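The new room at Drurach - gallery

Well, we're in! After nearly 22 weeks of emails, keys that didn't fit and one very long wait for the painters, the Drurach workshop has its big room, and I've been wandering about in it like a child in an empty swimming pool. There's plenty still to do before the benches and shelves find their places.

We looked at 3 other units before this one (the one on Baudry Lane had lovely windows and a dreadful smell) and I kept coming back to the floor here. I know, I know, who falls for a floor? But I've spent years on cracked concrete at Zullemus and my knees have opinions.

1. Floor and ceiling
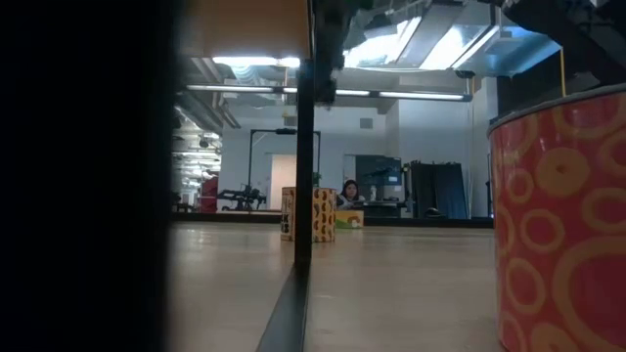

2. What comes next

I love how the lights shine back off the floor, and I'm leaving all those ducts and beams on show - boxing them in would be a crime. The white wall at the back is staying plain until December, when the big Brernurov map goes up. It'll have to sit clear of the little square vent, so I'll be measuring twice.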